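Keeping License and Tax Papers for a Home Workshop
Household Tips - Paperwork
Updated April 2, 2021

Anyone who sells goods made at home ends up with two kinds of paper: what the tax office wants and what the licensing office wants. Keep them apart from the start. In Ravatlow the renewal desk asks for proof that the previous year's business tax was paid in full, and a partial payment does not count. An application with a balance outstanding goes back to the sender.

Box 1: tax. Returns as filed, payment receipts, bank confirmations, any letter with a reference number. File by the year the tax belongs to. A payment made in October for the year before goes with the year before.

Box 2: license. The current certificate, the inspection sheet, the floor sketch, and copies of every renewal form. Expired certificates stay in the box behind the current one.

Receipts on thermal paper fade. Copy them the same week and staple the copy on top of the original. Do not laminate thermal paper - the heat turns it black. Keep the box away from the stove, the radiator and any window that gets afternoon light.

Write the reference number on the receipt itself, in pencil, before filing. If a payment covers more than one period, write each period and the amount applied to it. Most disputes over unpaid balances come down to a payment posted to the wrong period, and the pencil note settles it faster than a phone call.

Ravatlow home workshops with sales under 3000 a year file the short form. Above 3000 the long form applies, with a stock list attached. The figure is gross sales. Shipping charged to the customer is included, sales tax is left out. Anyone close to the line should keep a running total by month on the inside of the box lid.

Hold everything for 36 months after the filing date, and longer if a question is still open. Shred after that. Certificates can be kept, they take up little room.

For the index, a ruled notebook works. Columns: date, payee, period, amount, reference, box number. Hannelore Heitmann uses the Prera ledger with the sewn spine; the glued one from Gurer drops pages once it is opened flat every week.

Before renewal, clear a table and lay the papers out by period. Gaps show up quickly that way. Check each receipt against the notebook, tick it, and put it back in the same order. Copy the full set before it leaves the house - the desk keeps what it is given.

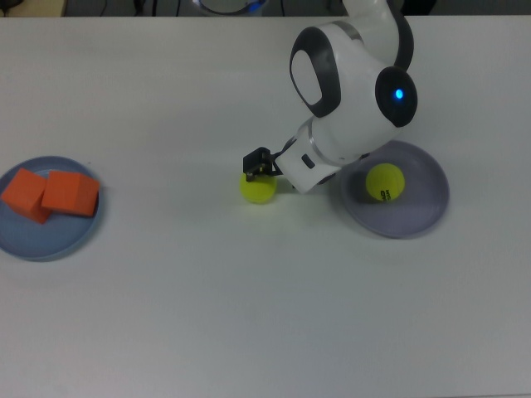
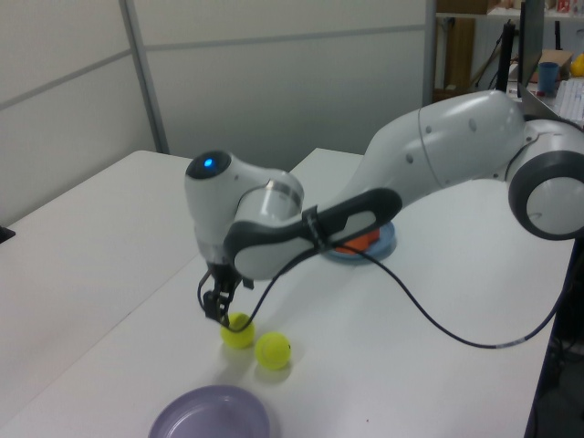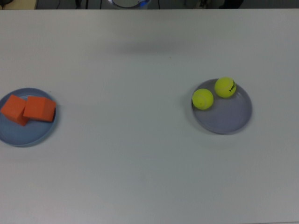 The white tabletop, three views.

Related tips
Labeling storage boxes so the label stays on
Floor sketches for a home workshop inspection
Removing rusted staples without tearing the page
Pricing small repairs, by Barnabás Dudás

Contact | Copyright 2021 Mak Household Pages | Back to top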